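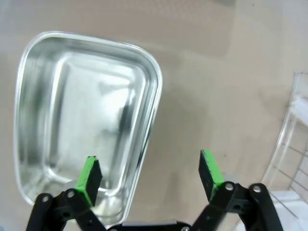 Steel trays and the wrist camera: keep them or swap them?

Manipulation / Data collection / Thread open

tray_rim_blues
Posted Wednesday, 9:40 am

We're collecting teleop demos for a bakery handover task on two arms. Left and right each get a stainless tray, food goes in, trays get moved, and the policy is supposed to learn the whole business from us. The target for the first batch is 200 episodes. We have 29 I'd be willing to show my mother.

The trouble is the trays. From the wrist the inside of the tray is mostly a picture of everything except the tray. You get a white smear of ceiling light that slides along the floor as you come in, and gray streaks up the walls that change whenever somebody walks past. Depth in there is soup, so we dropped it and went RGB only. The early checkpoint does fine approaching the rim from the outside and then, once a finger is over the metal, starts making small thoughtful corrections until the episode times out. It looks like a man trying to remember why he came into the kitchen.

Options as I see them:

1. Swap to matte plastic trays for the first batch, add steel later.
2. Dull the steel with spray.
3. Keep the steel, collect more, suffer.

My lead, Keerthana Ramasamy, is firmly for 3. I'm for 1 and would like strangers to agree with me.

servo_and_sorry
Posted Wednesday, 9:58 am

3. Bakeries have steel trays. If you train on plastic you will have a very good policy for a place that doesn't exist.

oldgantry
Posted Wednesday, 10:15 am

I'll take 1, for the record. People say "train on the real thing" as if the first batch were the product. The first batch is there to tell you whether your action space and your camera placement are any good. Get a policy that can do the motion at all, on a tray it can see, and then make its life miserable. We did the Prolenik bins this way, gray plastic first and then the polished ones mixed in, and it went quicker than the year we started with polished.

servo_and_sorry
Posted Wednesday, 10:22 am

And how many plastic episodes did you throw out at the end?

oldgantry
Posted Wednesday, 10:31 am

None. They're still in the mix. Variety, remember? You were very keen on it last month when it was tablecloths.

nullspace_nancy
Posted Wednesday, 10:47 am

Before anyone buys plastic: is the policy getting the scene camera as well, or wrist only? With the fingers straddling a rim, the wrist view should have plenty to go on. The rim is a nice bright edge. I'd worry more about what it does once the rim drops out of view behind the gripper, because then the only thing left in the picture is reflection.

Also, what color are your fingertips? Ours were black on black for half a year and the network had no idea where its own hands ended.

tray_rim_blues
Posted Wednesday, 11:05 am

Both wrists plus a fixed camera. The fingertip pads are green on the inner face and black on the outside. The green is getting patchy near the top edge, and I've been pretending that's augmentation.

You may be onto something with the rim. I went back through the stalls, and the bad ones cluster in the part of the approach where the near end of the tray is hidden behind the gripper base. I'd been blaming the glare because the glare is more annoying to look at.

Gistar_user_4
Posted Wednesday, 11:20 am

We had this with sinks. Tilt the wrist a few degrees so the far rim stays in view the whole way down. You lose a little clearance and gain a landmark. Costs nothing, though every demo you already have is now slightly wrong.

tray_rim_blues
Posted Wednesday, 11:26 am

I love how cheerfully you put that last part.

bench_goblin
Posted Wednesday, 12:10 pm

What does the background look like on the fixed camera? Everyone is arguing about the tray, and I'd bet money the background is a blank wall and the thing has memorized the wall.

tray_rim_blues
Posted Wednesday, 12:34 pm

You would lose the money. The background is a crowd of mannequins in jackets. If the network wants to memorize something, it has a red plaid shirt and a fuzzy blue fleece to choose from, along with a live person holding out croissants.

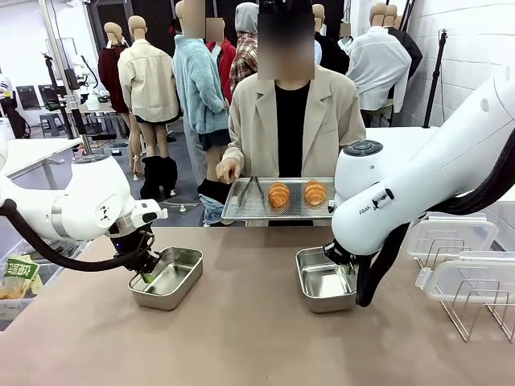
The handover is where most of my time goes. One gripper holds its tray by the rim, the other works down inside its own tray, and the person has to stand there with the pastries at a sensible height and not drift. People drift. We started with the tray offered from the same spot every time, and the policy learned the spot beautifully. Then someone came in an inch lower and it closed its fingers on air with total confidence. Now whoever is offering varies the height and the angle on purpose, and has to be told to stop being helpful. The natural human instinct when a robot misses is to move the croissant into its hand. Do that ten times and you have trained a robot that waits for room service.

servo_and_sorry
Posted Wednesday, 12:51 pm

Keep those, but label them. A person meeting the gripper halfway is a legitimate thing that happens at a counter.

nullspace_nancy
Posted Wednesday, 1:02 pm

Disagree. Label them, sure, then leave them out of the first training run. The Enriquez set was full of assisted grasps, and everything trained on it stopped short of the object and hovered. You can't fix that with a label if the loader ignores the label, and the loader always ignores the label.

oldgantry
Posted Wednesday, 1:09 pm

Seconded, with scars.

bench_goblin
Posted Wednesday, 1:15 pm

OK, I withdraw the wall. Are the tongs part of the task? If they're lying on the same tray as the food in some episodes and missing in others, I'd want to know whether that's by plan or by lunch.

tray_rim_blues
Posted Wednesday, 1:40 pm

By lunch, until this morning. There's now a column for them in the sheet. There is a column for everything in the sheet. I have more columns than good episodes.

Gistar_user_4
Posted Wednesday, 2:05 pm

For whatever it's worth, our throughput got better when we cut sessions to 15 minutes per operator. After that the demos get sloppy in a way you can't see live, just little pauses before each grasp. The network learns the pauses first. They're the easiest part.

servo_and_sorry
Posted Wednesday, 2:11 pm

So the thoughtful corrections over the tray might simply be your operator, squinting at the same glare.

tray_rim_blues
Posted Wednesday, 4:52 pm

I hate this, but I checked. Nearly 10 of the keepers have a hesitation just inside the rim, and the operator in most of them is me.

Plan for now: wrist tilted as suggested, steel stays, short sessions, assisted handovers tagged and left out of the first run. Keerthana has been told she was right about the trays. She asked for it in writing, so hello, Keerthana.

oldgantry
Posted Wednesday, 5:03 pm

Still think you should try the plastic. Skinum sells a gray one that would fit your rack, if you have a rack.

tray_rim_blues
Posted Wednesday, 5:10 pm

Send me the link and don't tell her.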